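Section 3. Laying out and packing the table kit

Read all of this before opening the crate. Takes a while first time, quicker after.

The Flellwood kit goes out as one crate, one cloth bag and one basket. Everything for the serving table is in there. Nothing for the cooker, that's section 4.

If anything is missing ring Selma Nikolovski before you set up, not after.

3.1 Before you start

Table wiped and dry. Hands washed. Crate on a chair or the floor, never on the table (it scratches).

You need:
the cloth
the basket
the green-handled pieces
napkins
tea towel, clean
the kit card, number 857, should be in the lid pocket

Card not in the pocket? Look under the napkins. It usualy slides down.

3.2 Putting the cloth down

1. Shake the cloth outside. Crumbs from last time.

2. Lay it flat, hem side under. The hem shows more than you'd think on the purple one.

3. Pull from the corners, gently, until the middle creases go. Don't iron it on the table. Has been done. There is a mark.

4. Leave an even drop front and back. Sides matter less.

5. Smooth with the flat of your hand from the middle out.

Note: cloth damp from the bag? Hang it over a door for a bit. A damp cloth dulls the metal if the pieces sit on it all afternoon.

Caution: no tape or pins. The edge frays.

3.3 The basket

1. Basket goes to the right of the serving place. Left-handed server, swap it over and swap everything else too.

2. Check the wicker for loose ends before it touches the cloth. Snip them close, don't pull. One pulled strand and the whole rim starts to go.

3. Line it with a napkin if bread is going in. Wrapped rolls or packets, no liner needed.

4. Don't slide it. Lift and put down. Sliding rucks the cloth and you're back to 3.2.

Spare napkins can be folded and left near the basket. Keep them clear of the handles, they get picked up together and end up on the floor.

3.4 Checking the green-handled pieces

Do this every time, even if the last person signed for it. Handles are the weak point.

1. Take each piece out of its sleeve singly. Don't tip the bag.

2. Hold by the handle and look at the rivets. Should be flush, bright or dull doesn't matter. A rivet standing proud, put the piece aside.

3. Run a thumb along both long edges of the handle where it meets the metal. Feel for a gap. Food gets in there and it won't come out with a quick rinse.

4. Press lightly on the neck. Any wobble, put it aside.

5. Look at the handle under a decent light. The pattern is swirly and goes nearly black in patches, so a crack is easy to miss. Tilt it. A crack stays put, a streak of shine moves.

6. Buff the metal with the tea towel. Neck first, then the wide part, and finish at the tip.

Caution: never use the scouring pad out of the Gritutance box on these. It's for the oven trays. Takes the gloss straight off a handle.

Put-aside pieces go in the envelope marked FIX, with a note saying what's wrong. "Broken" is not enough. Danica Dimitriou does the repairs and she needs to know which end. Next repair run is December, so anything found after that waits.

3.5 Setting the pieces out

1. Flat pieces only go straight on the cloth. Anything with a bowl to it sits on a saucer.

2. Handle towards the person serving, head away from them, straight up and down. Not at an angle. Looks nice at an angle, gets knocked.

3. Leave a hand's width from the basket.

4. Stand where the server will stand and reach for it. If your sleeve catches the wicker, move the basket out a bit.

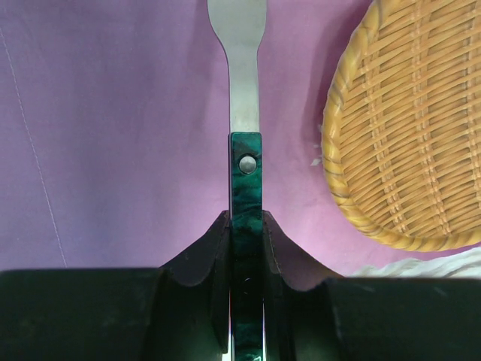 3.6 Clearing away

1. Food off first, then basket, then pieces. Cloth last.

2. Tip the basket crumbs in the bin, tap the base twice.

3. Wash the pieces by hand, warm water, ordinary washing-up liquid. In and out. No soaking, water creeps in behind the handle.

4. Dry strait away. Stand them in a jug if you're short of towels but handles up, and not for long.

5. Back in the sleeves, heads all the same way. Six sleeves in the bag. An empty one means go and look in the washing-up bowl.

6. Fold the cloth in thirds longways then roll it. Rolling keeps the creases out. Stained, put it in the Ferkesport carrier bag so it gets washed and doesn't go back in the crate by mistake.

Caution: not in the dishwasher. Not even the top rack. The handles go cloudy and they don't come back.

3.7 If something isn't right

Cloth won't lie flat: it's upside down, or the table has a leaf up underneath. Check the leaf.

Basket rocks: turn it a quarter and try again. Still rocks, folded napkin under the low side.

Handle feels tacky: old washing-up liquid. Warm water, wipe, dry.

Brown specks on the metal: bicarb and a damp finger, rub with the length, rinse. Come back within some 5 outings? FIX envelope.

Smell in the bag: somebody packed it wet. Turn it inside out, hang overnight.

Crate lid won't shut: basket is in the wrong way up. Opening goes down over the cloth roll.

3.8 Returning the crate

Back to the Godoy store by 6 in the evening. Sign the card, card in the lid pocket, FIX envelope on top where it can be seen. Key goes back on the same hook.

Section 4 covers the hob and the two big pans.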